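Kartons nachmessen

Seit März lagere ich Ersatzteile für alte Röhrenradios nicht mehr in Kunststoffboxen, sondern in Wellpappe. Auslöser war ein Telleo-Gehäuse von 1958, dessen Rückwand in der dichten Box Stockflecken bekommen hatte. Pappe puffert Feuchte, Kunststoff hält sie fest.

Einwellige Kartons von Cudholm tragen bei mir im Regal vier Lagen, danach beulen die Seitenwände aus. Die zweiwelligen von Arango sind steifer, kosten aber fast das Doppelte und passen mit ihrer Außenbreite nicht zu zweit auf einen Boden von 586 mm. Gemessen habe ich mit Stahlmaß, jeweils an der oberen Kante und auf halber Höhe. Die Abweichung zwischen beiden Werten ist ein brauchbares Maß dafür, wie weit ein Karton schon nachgegeben hat.

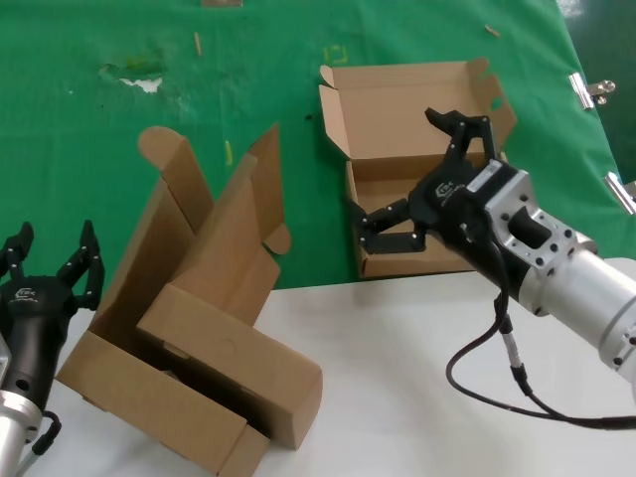
Letzte Änderung dieser Seite: Dienstag, 28. Dezember 2021

Beim Stapeln zählt vor allem die Laufrichtung der Welle. Steht sie senkrecht, nimmt die Wand die Last auf; liegt sie quer, knickt sie früh ein. Bei zugeschnittenen Resten wird das gern übersehen – ich zeichne inzwischen vor dem Schneiden einen Pfeil auf.

Offene Klappen schwächen den oberen Rand. Wer oft an den Inhalt muss, sollte den Karton nach oben stellen und nichts darauf ablegen. Transformatoren gehören ohnehin nach unten, einzeln in Papier, mit etwa 300 g Füllmaterial pro Karton.

Beschriftet wird mit Bleistift auf der Stirnseite. Etiketten lösen sich im Keller nach einem Winter. Die Liste der Inhalte führe ich in Navbridge, Export als Textdatei, Ausdruck hängt an der Kellertür. Offen ist noch die Frage der Bodenverklebung: Nassklebeband hält bisher besser als das braune PP-Band, muss aber über Nacht trocknen.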